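Community help > Automation and robotics > Rules and good practice

Reading time: 4 min

Ground rules for handling crockery with hand-held grippers?

Elsa Nieminen

We are writing a one-page set of house rules for people who use hand-held grippers on kitchen tasks, mostly moving plates and bowls on a worktop. At the moment everyone has their own habits. One person grips near the bottom of the plate, another goes for the nearest bit of rim, and the pads get changed when somebody remembers. The recordings are used to train a robot arm at our Brostley site, so the habits end up in the arm as well.

I have a draft with 17 rules on it and nobody will read 17 rules. Which ones would you keep? I am mainly interested in grip, pads and what to do about breakages. We already have a general risk assessment for the room, so no need to cover trailing leads and so on.

Kazue Tanabe

We went through this at Vasitberg in May and got ours down to 11, which is still too many. The ones I would fight for are these.

Pads first. Both fingers need the same pad, from the same batch, changed at the same time. If you change one side only, the plate turns as you close and people start correcting with the wrist without noticing. We change ours every 200 grips and write it on the sheet by the door. You may get longer out of them. Wipe them before each session, as grease from a plate is enough to spoil the hold.

Then the grip itself. One jaw inside the rim and one outside, and close until the plate stops moving between the pads. Stop there. People squeeze harder when they are nervous, and a thin glazed edge will chip well before the pad gives.
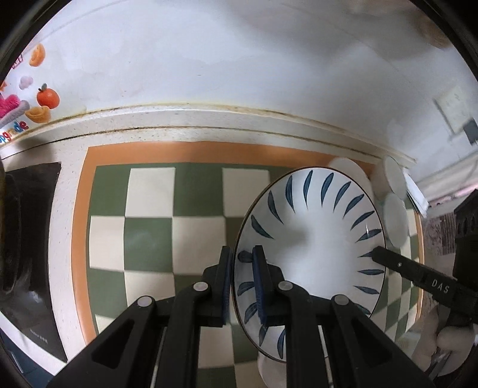

Lift the near or far edge a little before taking the whole weight, and pause. If the plate swings or slides during the pause, put it down and take a new grip. Do not chase it in the air. We made the pause a written rule with a length (one full breath, which is vague but people do it).

Keep a mat or something else soft under the work. Check every rim with a fingertip before the session and take out anything chipped. A chipped plate cuts the pad and then you have two problems.

For breakages, stop recording, put the gripper down, gloves on, sweep, then wipe with damp paper. Note which plate it was. Do not delete the recording. Ours wanted the failed lifts kept and labelled, so ask before anyone tidies up.

Orhun Ağca

just use melamine plates

Nurhan Altıntaş

Melamine is fine for practice but it weighs less and slides differently, so I would not mix the two in one set without marking which is which. Our rule is that new people do a Saturday morning on melamine and then move to ceramic.

I agree with most of what Kazue wrote, apart from the 200 grips. It depends on the pad. We look at them under a lamp and change them when the texture has gone shiny. A number is easier to enforce, I admit.

Two things I would add. Limit a session to 4 people on the rota, with a proper rest between turns - a tired hand closes late. And put a name on the sheet for who can call a stop. With us it is anyone in the room.

Contact us | © Brostley Community Help | Back to top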